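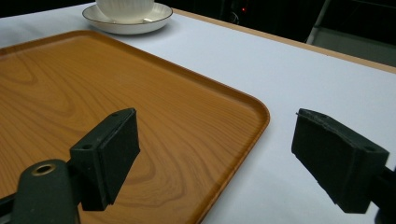
Section 4: Setting up and looking after your serving tray

Now that the cups and saucers are unwrapped and the kettle has found a home, we come to the tray, which is the part of the Vumari tea set that people tend to pull straight out of the box and start using before anyone has opened this booklet. We quite understand! Still, a few minutes spent on it now will save you a good deal of mopping later on, so do please put the biscuits to one side and read through the steps below.

The wood-grain pattern on the tray is a printed finish. Treat it as you would any printed surface, kindly and with a soft cloth, and leave the furniture polish and the oil in the cupboard.

4.1 Before first use

1. Lay a folded towel on the table and place the tray on it, face up.

2. Peel off the clear protective film, starting at one of the rounded corners and pulling slowly towards the middle. If the film tears (it sometimes does, especially in a cold kitchen in February), lift the next edge with a fingernail. Please don't use a knife.

3. Wash the tray by hand in warm water with a small drop of washing-up liquid. Run the cloth along the inside of the rim as well, where dust from the packing likes to gather.

4. Rinse, then dry it thoroughly with a tea towel, both sides.

5. Leave it standing on its edge for 20 minutes before you put anything on it.

Note: A faint smell from the packaging is normal and will go once the tray has been washed and aired. If it lingers, wash the tray a second time and leave it near an open window overnight.

4.2 Choosing a place for it

The tray is happiest on a flat, level table that is a little bigger than the tray itself, so that you have a clear strip left over for a cup or two. Pale table tops show up every drip, we know, but they also let you see the drip before your sleeve finds it.

1. Wipe the table and let it dry. Grit trapped underneath will scratch a painted or varnished top.

2. Set the tray down with its whole base on the table. No part of it should hang over the side.

3. Press gently on each corner in turn. If the tray rocks, turn it round and try again. If it still rocks, try it on another table before you write to us, as a good many tables turn out to be the guilty party.

4. Keep the tray well away from hobs, toasters and radiators.

Caution: Never put a pan or baking dish straight from the oven on the tray. Use a thick mat underneath, and let very hot dishes stand on the worktop first.

4.3 Laying it for tea

There are as many ways to lay a tea tray as there are aunts to correct you, so take this as the way we do it at our Usdale workshop and change whatever you please.

1. Put the teapot down first, near the middle. It is the heaviest thing and everything else can be arranged to suit it.

2. Add the milk jug and sugar bowl on either side, with handles turned inwards.

3. Put the cups on their saucers and stand them where there is room. If the tray is getting crowded, carry them over separately and set them on the table beyond the rim, within easy reach of whoever is pouring.

4. Tuck the spoons in last, flat on the saucers.

Note: The low rim will catch a small spill and will stop a spoon from sliding off. It will not hold back a toppled teapot, so please fill the pot a little short of the brim if you have far to walk.

Caution: Carry the tray with both hands, one at each short end, and keep small children and excitable dogs out of the way while you do.

4.4 Everyday care

Wipe up tea, coffee and fruit juice as soon as you notice them. For a dried ring, lay a damp cloth over the mark for a few minutes and then rub lightly in circles. Scouring pads and bleach will dull the finish and should not be used. The tray is not suitable for the dishwasher or the microwave.

If you store it between other trays, slip a sheet of kitchen paper in between. Stand it upright if you can, and don't keep heavy pans leaning against it.

4.5 Spare parts and help

Replacement trays can be ordered under part number 1334, and the set of non-slip mats under part number 604. Both are sent out from our Stemesport warehouse. Please have your proof of purchase handy when you get in touch.

Section 5 covers descaling the kettle.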